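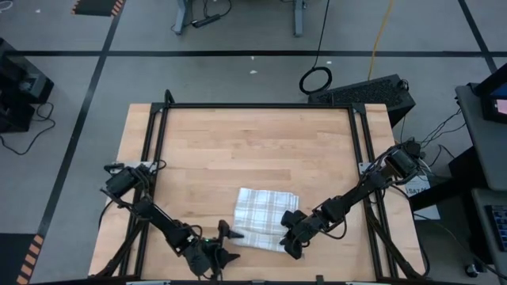
Dish towels: thirds or quarters?

ursina_t
Settle something for me. I do quarters, so they come out square and stack flat in the drawer. My sister does thirds and says mine waste space. My drawer is 20 inches wide, if that matters.

pidcombe_al
Thirds, then roll. You can see every towel without digging.

ursina_t
Rolling works for thin ones. The thick waffle weave just flops back open on me - I've tried it with all of mine. 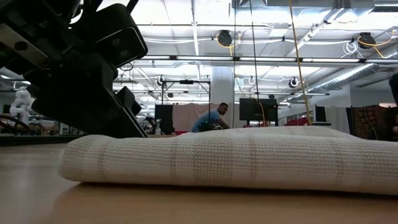

And the edges never line up on those anyway, so I fold them once more and quit.

narendra_s
Disagree on rolling, mine stay put fine. Pack them tighter!

pidcombe_al
Same, tight is the trick.

kofler126
I own more than 200 towels (don't ask) and they all go in a basket unfolded. Life goes on.

ursina_t
Kofler, no.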